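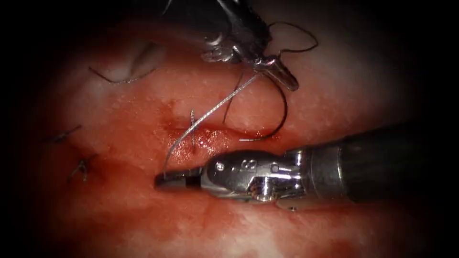

**Figure 2.** Suturing practice on a tissue surface, with two instruments and a dark thread.

## 4.2 Practice hours and access to skills rooms

The second part of the survey asked trainees when and where they practised outside their rostered hours. Of the 1,761 who returned the form, most had used a skills room at least once since starting their post, but regular use was far less common. Trainees who lived close to their hospital went more often than those who travelled in by bus or train, and this held for every year of training. Suturing and knot tying (Figure 2) were the tasks most often named, followed by catheter insertion and the drawing up of drugs.

Access varied a good deal between sites. At Garbridge the skills room is on the same corridor as the junior doctors' mess and is opened with the ordinary staff pass. At Prostness the room is in a separate building, and the key has to be signed out from the education office, which shuts at half past four. Trainees at Prostness told us that they seldom finished a day shift in time to collect it. Several had stopped trying. The hospital changed the rule in February, while our survey was still open, and we have kept the forms sent in before and after the change apart in the analysis.

The free-text answers were read by two of the authors and sorted by topic. Lack of time was the topic raised most often, as expected from earlier work on protected teaching. The next was uncertainty about whether practice was permitted at all. Some trainees believed that materials in the room were kept for booked courses, and that opening a pack for private use would be frowned upon. We checked this with the education office at each site. None had a rule of that kind, although at Prostness a notice on the cupboard door asked users to 'leave course stock alone' without saying which stock was meant.

Night staff formed a group of their own. They were the least likely to have attended a taught session and the most likely to have practised alone, usually in the early hours when the wards were quiet. Their answers on quality of practice were mixed. Some valued being left to repeat a task at their own pace – one wrote that it was the only time in the week when the bleep stayed silent. Others said they had no way of telling whether they were getting better or simply getting used to a mistake. We did not ask about feedback directly, and this is a gap that a later version of the form should fill.

Booking records were used to check what trainees reported. The Mesix system in use at both sites logs each reservation with a start time, a length and a stated purpose. We took out cancelled bookings and those made by teaching staff, which left a little under 2,000 entries for the study period. Agreement between the records and the survey was fair for booked sessions. Drop-in use does not appear in Mesix, so the records understate activity at Garbridge, where the room can be used without booking. For this reason we do not compare total hours between the two sites.

Bookings were also shorter than we had assumed when planning the study. The Pichon scale, which we used to score how useful each session was felt to be, was designed for half-day teaching and includes items on breaks and on the pace of the afternoon. Many respondents left these items blank. We scored the remaining items only and give the results in that form in the tables. Readers who wish to compare our scores with other work that used the full scale should do so with care.

Travel costs were raised by a smaller group, nearly all of them on split placements. A trainee based at one site but taught at the other could claim for the journey to a timetabled session but not for one made to practise. The claim form does not state this, and trainees reported being paid in some months and refused in others for the same trip. Both finance teams confirmed that the decision is left to whoever approves the claim. We return to this point in Section 5, together with the question of evening opening.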